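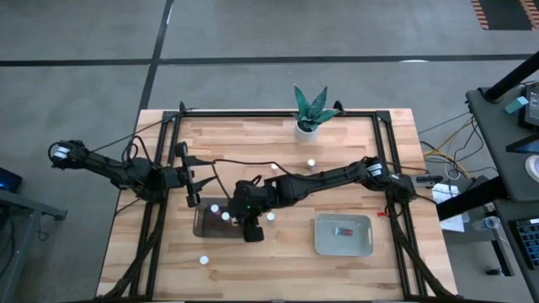

A reader objected to the last post on the grounds that color-coding pill bottles is a solution for people who don't read labels, and that anyone sorting vitamins should read the label every time. I agree with the second half. The label is still the record. The color only has to get the right bottle into my hand, and the label is checked before the cap comes off.

The current setup is a second attempt. The first used identical bottles and a spreadsheet, and it lasted until August. The spreadsheet was accurate. The bottles were mixed up on two occasions, both during a refill with more than one cap off.

The rules as they stand:

One supplement per color, and a color is retired for a while before it is given to something else. Orange is the exception. There are two orange bottles in the set, and both are used for the same yellow pill, one for the main supply and one for the remainder of the old lot. I would rather have had a different color for the second, but the store in Salinas had no other color in that size.

Caps stay off for one bottle at a time. The cap goes upside down on the table, next to its own bottle and nowhere else.

The lot number and expiration date are written on a strip of paper and taped to the base of the bottle before anything is poured. Tape on the side wall peels at the corners after a few weeks of handling. Tape on the base does not, although it has to be cut smaller than the rim or the bottle rocks.

Nothing is topped off. New stock goes into a clean bottle. Pouring a new lot onto an old one means the oldest pills sit at the bottom indefinitely, and the date on the base is wrong from that point on.

Weekly portions are filled 7 days at a time. I tried two weeks and stopped, as the doses changed often enough that half of the second week had to be taken apart again.

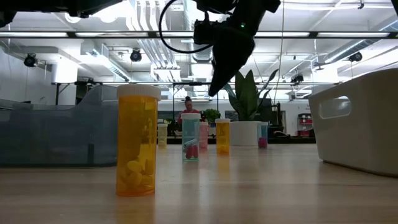

Does the color of the plastic make any difference to how the pills keep? Tinted plastic cuts some of the light, and by how much depends on the plastic and the tint, so I treat every color as if it did nothing and put the bottles in a closed cabinet when I'm done.

Layout matters more than I expected. The work happens between two containers, a bin on the left and a basket on the right, with the bottles standing in the gap. In my procedure a bottle starts on the left, is opened and closed in the middle, and ends up on the right. If I'm interrupted, the position of each bottle says what has been done to it. I used to keep a checklist for this and kept forgetting to check it.

The left bin is translucent and has a low front edge, so a bottle can be taken out without reaching over the wall. The right one is a Kellen basket with a handle opening in the side. I carry it to the cabinet in one trip. A Dekik tray was used before that and was too shallow for the tall bottles, which fell over at the doorway.

Every bottle is weighed after filling. The full set, with caps and contents, came to 783 grams at the last refill. The number has no meaning on its own, but if the set weighs less a day later and nothing has been taken, something is missing. The scale reads in whole grams, and a single small pill will not register reliably. I checked the scale against a 100 gram weight before using it.

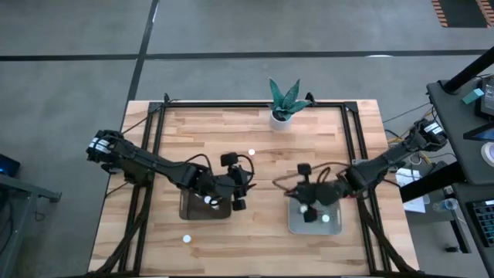 The table itself has been the least troublesome part. Butcher block has a pattern, and a small pale capsule dropped on a pale stave can be hard to find. A dark tray fixes this for pouring. For everything else I wipe the surface first and look across it at a low angle afterward, which shows anything raised.

Concrete is a worse surface to drop things on. Capsules roll a long way on it, and anything that reaches the floor is discarded. I log it as discarded so the weight still adds up.

The plant stays at the far edge. It is watered on a different day from the refill, with the bottles put away. Potting soil and open bottles should not be handled in the same session, and I did lose part of a lot to a spill at the old place in Cilthorpe.

Still open: the second orange bottle. When the old lot runs out it will be washed and left to dry with the cap off, then set aside until I find another color in the same size. If I don't find one, I'll go down to a smaller bottle and redo the base labels.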